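Scooping the box, quick version

Do it daily. Takes 90 seconds, maybe less.

Put the litter box up on a table, big plastic tray next to it. Saves your back. Scoop in at the side, slide it flat along the bottom, lift, shake till the loose stuff falls thru. Clumps go in the tray - don't fling them. 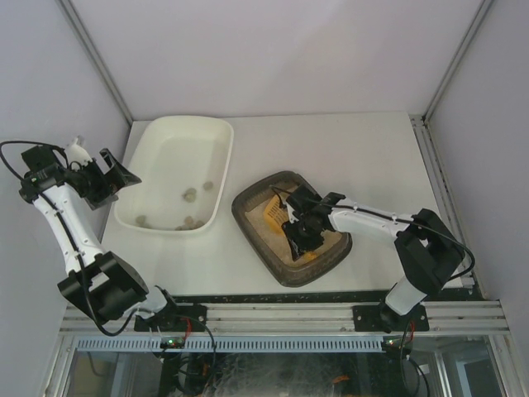 Go slow in the corners, thats where they stick. Then bag it all, tie it, out. Top up the litter and level it off. Full change every 30 days. Wash the scoop too.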